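Home | Archive | Threads | Search | Join this list | Previous message | Next message

Tundale Hall Suppers – members' list
October 24, 2025
Subject: Re: Plates for the February supper, and table widths

Replying to the plates question and the seating one together, as they turn out to be the same job. Earlier message is quoted below so nobody has to dig for it.

> The Breteck quote came in at $2,170 for the full set, delivered.
> The other option is to keep hiring from Schouten, which was $377
> last time including the late fee. Before we vote, can somebody say
> whether the dark plates will fit on the trestles with people
> sitting on both sides? Last February we had elbows everywhere and
> the gravy went down the middle in a relay.
>
> Also, does anyone have strong views about tablecloths? 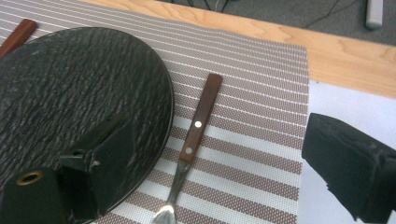
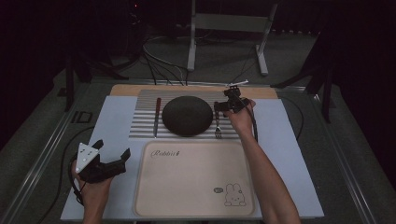
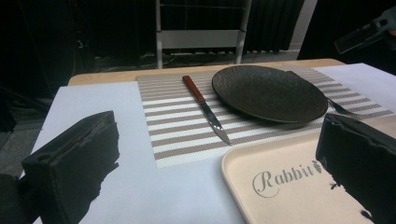 I have been doing the layouts for the suppers for a few years now and my view is that the plates are a smaller problem than the tables. The old trestles in the hall are narrow. Once you put a dinner plate on each side, what is left in the middle will take a sauce boat or a bread basket but never both. Cloths make it worse, as they hang into people's laps and get dragged every time somebody stands up. I would go to placemats, the woven sort with stripes running across, like the one on the pale wooden table in the third picture, because a mat tells each person how much table is theirs and tells whoever is setting up where the next chair goes. They also roll up and go in a tub, where cloths have to be washed and ironed by somebody.

On numbers. We sold 44 tickets for the last one and I would not go past that with the current tables. If we use the short ends as seats we gain a few places, but the kitchen side end has to stay clear for the trolley, and the other end is hard up against the heater. People who sat there in February did not complain, but they did take their jumpers off.

What I would suggest is this:

Serve the mains plated from the kitchen and put only the vegetables on the tables, in small bowls. Large platters are what caused the trouble last time. Gravy goes around in the hands of a person, two jugs, one per side of the room.

Put the cutlery out before the doors open, but hold the dessert spoons back and bring them with the pudding. It saves a good bit of width at each place.

Leave the water jugs on the side bench. People are happy to get up.

Now the money. The Breteck figure is fair for what it is, but it is for more settings than we can seat. I rang and asked for a price with the soup bowls taken out, and it comes down to $1,794. We have served soup once in my time and it was in mugs. If we only run the one supper a year, hiring from Schouten is still cheaper for a good while yet, and somebody else stores the crates. If we start the winter lunches as well, buying begins to look sensible. I think we should settle the lunches first and the plates after.

Colour was also raised. Dark plates look good with mash and roast pumpkin, and less good with a dark stew. They do show water marks if they are left to drain, so they would need drying by hand, and we were short of tea towels last time as it was. Please bring two each if you are on the washing-up roster. I have no objection to plain white.

Storage is the other thing. The cupboard under the stage is damp at the back. Anything in cardboard will be ruined by spring. If we buy, we need plastic crates with lids, and that cost is not in either quote. The Dradholm shelving from the old library room is still sitting in the shed and would fit along the passage if the hall says yes. I have measured the passage. I have not measured the shelving, as it is behind the mower.

Replies to the list please and not just to me. I would like a yes or no on the placemats before the next order goes in, and if anyone has a spare trolley wheel, the back left one is going again.

– Layouts and set-up

Reply to list | Reply to sender | 6 shares | 3 comments

Comments

tablefour: Yes to placemats. Yes to holding the spoons back. I would still like one cloth for the raffle table as the top is badly marked.

gravyleft: Happy to carry a jug again. Could we have the ones with the proper spout this time?

passage_key: Shelving is 40 cm deep, I moved the mower. It will fit but the fire door needs checking before anything is bolted to the wall.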